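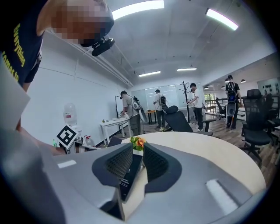

So I've been on a round table kick since February, and I blame Etornam. She had one at her old place and every time I went over we'd end up sitting at it till midnight, and I kept thinking, why do I own a rectangle?

I finally gave in and bought one secondhand. Light wood, pale edge, 43 inches across (I measured the doorway twice and still held my breath getting it through!). It needed a wipe with oil soap and a folded bit of cardboard under one foot, and that was it.

What I'm still fussing over is what goes on top. I like a little flower, something orange with some green leaves, set way back by the rim so there's room for paper and elbows. Yayra says it should go in the middle like a normal person would have it. But then you're moving it every time somebody wants to spread out!

Next up is the long white table against the wall, the one with the skinny legs, where everything small goes to die. I've got tape and a pack of 100 labels from Wodier, so wish me luck. Coat rack after that, if I have any energy left.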